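Home Support Tickets Knowledge Base Community Status Sign in
3 min read

Ticket 662: Folding routine stalls on dark clothes when laundry is on the bed
Product: Olton two-arm base, Taneck folding package
Opened in April
Status: open, waiting on customer

Hi again, me with the laundry thing. You asked for a proper write-up instead of my usual three-line grumble, so this is the long version (sorry in advance, I get going and can't stop).

Quick recap. The folding package works fine for me on the table. Towels, great. T-shirts, pretty good, and I've stopped refolding them behind its back. But we don't do laundry on a table in this house, we dump it on the bed, and on the bed I get error 30 on anything dark. The arms come up, hover, go back to rest, and then I get the "no graspable edge" message. Every time!

What I've tried so far:

- Restarted the base. No change.
- Reran the arm calibration from the menu, both sides. Passed, no change.
- Turned the overhead light on and opened the blinds. The teal top got picked up once and then dropped on the carpet, so I'm calling that half a win.
- Moved the base closer to the foot of the bed. Worse, it started complaining about reach.
- Raised the grasp timeout from the default to 30 seconds. It just hovers longer.

Last night I set up the simplest test I could think of, two pieces of clothing and nothing else to sort, duvet pulled up (well, mostly pulled up), and started the job from the app.
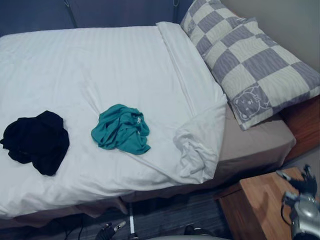 Test setup, 2 items on the duvet, bear pillow stays where it is.

The black one failed with error 30 again. The teal one got as far as "edge found" in the log and then timed out. My guess is that the black heap reads as one big dark blob and it can't tell a sleeve from a fold. I can barely tell either, to be fair. The other guess is the duvet, because when the fingers press down on something squishy the whole lot sinks with them, and a table doesn't do that.

I also asked on the Dela Peña forum. One person there runs the same package on a couch and says they get the same error, and they got around it by spreading each shirt out flat by hand first. Which, okay, but if I'm spreading every shirt out flat I'm maybe four seconds from having folded it myself!

Questions for you:

1. Is the bed a supported surface or not? The Asby setup guide says "any flat surface" and I'd call my bed flat-ish.
2. Is there a setting for soft surfaces that I've missed?
3. Would a plain light blanket without the stripes help? The duvet has a faint stripe and I wondered if it's finding those as edges.

I'm not mad, by the way. I still like having it, and it's miles better than it was when I got it. I'd just love to tip out the basket and go make dinner.

Logs attached for both runs. I can redo the test any evening after 7, just tell me what to change first.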